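# The Paper We Keep

*In praise of the brochure, the booklet and the folded sheet, and some thoughts on living with a great many of them*

February 28, 2019

I have been putting off the lower drawer of my desk since last July, when it stopped closing. It would go in as far as the first knuckle and then something at the back would push against it, gently, the way a cat pushes back when you try to move it off a chair. I finally took the whole drawer out last week and carried it to the table, and inside were 77 brochures, six instruction booklets for things I no longer own, and a paint card from Stoner with one corner chewed (we had a puppy that year).

I meant to spend half an hour on it. I spent most of the afternoon, because of course you can't sort a brochure without opening it, and once it is open you may as well see what the shoes cost.

I have always liked the kind of printed matter that wasn't made to last. Books expect to be kept. A product booklet expects perhaps a week on a kitchen counter, and yet somebody chose the paper and fussed over the captions, and somebody else decided that the gray band across the page should be a little darker so the heading would stand out. The Lillum housewares booklet I found near the bottom of the drawer has 16 pages and covers everything from lamps to boot trays, with small square photographs and even smaller type. I don't believe I ever ordered a thing from it. I must have moved it between three apartments.

The shop that taught me to look at these things properly was Rodeline, a narrow place that sold secondhand prints and, in the back, boxes of old trade literature at a dollar a handful. There was a card taped to the shelf saying the boxes held 3130 pieces, and every time I went in I wondered who kept the card up to date, because I was certainly taking pieces away and the number never moved. You stood there and leafed. Seed lists, boiler manuals, a leaflet for a folding boat! The trick was in the handling. New booklets are stiff at the fold and want to spring shut, and the old ones lie down as soon as you ask them to, and between the two there is a whole range of papers that will do neither and stand straight up in the middle like a sail.

That standing page is the thing I notice most when I leaf through anything with a glossy coat. A stapled booklet has no real spine, so the pages near the center have nothing to lean against. If you want it to lie flat, open it at the middle first and run the side of your hand down the fold, then do the same a few pages in from each end. Turn from the outer corner, low down, and let the page roll over. Pinching at the top edge is how corners get bent, and it's also how you end up turning four pages at once and missing the lamps.

As for keeping them, I have tried most things. Ring binders with clear pockets are lovely for single sheets and hopeless for anything with staples, which bulges. Magazine holders are better, though thin booklets slump inside them and come out curved. What I've settled on is the Minhas document box, the shallow one, with everything lying on its side and a slip of plain card between subjects. It holds 29 of my booklets comfortably. I write the subject on the card in pencil, and I've learned to be vague: "Kitchen" has served me for years, while "Kettles, electric, some gas" lasted a single weekend.

Loose sheets go underneath the bound things, larger ones at the bottom. And I do let some go now. If I have opened a booklet twice and felt nothing either time, it goes to the recycling with my thanks. The paint card stayed, naturally. So did the Lillum.

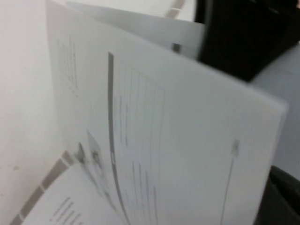
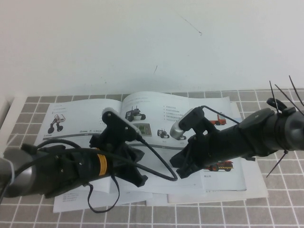
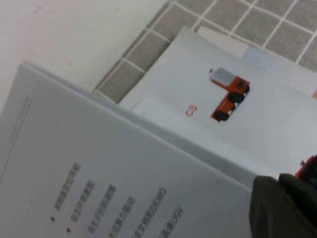
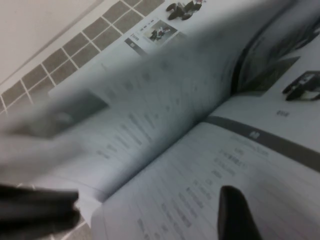

**How do I flatten a booklet that has dried with a curl in it?**

Close it, lay it between two sheets of clean plain paper, and put it under a heavy book or two for several days. If the curl is stubborn, turn the booklet over halfway through and give it a few days more. Leave the iron in the closet, particularly with glossy paper, where the heat can dull the coating or make the pages stick to each other.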